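## 4. Laying out the play food set

This section covers setting up the Marchand table for a sorting or serving activity. Assemble the table first (section 2) and check that it stands level.

**Before you start**

- Wipe the tabletop with a damp cloth and dry it. Do not use scouring powder.
- Check each food piece for cracks or sharp edges. Throw out any piece that is damaged.
- Keep the round holes in the tabletop clear. They are for cables and should not be used to store small parts.

**Steps**

1. Put the storage box at one end of the table, with the open side up. Leave a hand's width between the box and the nearest bowl.
2. Set the round plate toward the back of the table. Packaged items, such as pouches, go on the plate.
3. Set the bowl near the front, on the same side as the box. Small fruit goes in the bowl.
4. Place loose pieces directly on the tabletop. Slices should lie flat, cut face up, so they can be told apart quickly.
5. Start with one piece at a time. A banana or other long piece is easiest to lower into the box by one end.

For a first session, use no more than 2 pieces of each kind. More can be added once the order of play is familiar.
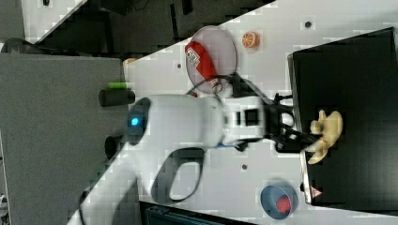
6. Continue until the tabletop is clear of loose pieces. Leave the plate and bowl where they are until the box is full or the activity is over.
7. Empty the plate next, then the bowl. Pouches should go in last - they crease if heavier pieces are dropped on top of them.

> **Note:** Plates and bowls from the older Morton set can be used on this table. The Morton lid does not fit the current box.

> **CAUTION:** Do not remove or cover any warning label on the box. Do not stand or sit on the box, and do not use it as a step.

> **CAUTION:** Small pieces are a choking hazard. Keep them away from children under three.

**Clearing away**

1. Take the pieces out of the box and wash them in warm water with mild soap. Do not put them in a dishwasher. Water above 140 °F will soften the plastic.
2. Let everything dry on a towel before packing. Pouches are not washable - wipe them with a dry cloth.
3. Stack the bowl on the plate and store both flat.

Replacement food pieces are sold singly under the Pesimano name. Order by the part number in section 7, and state whether your set is the Marchand or the Morton, as the slices differ in size.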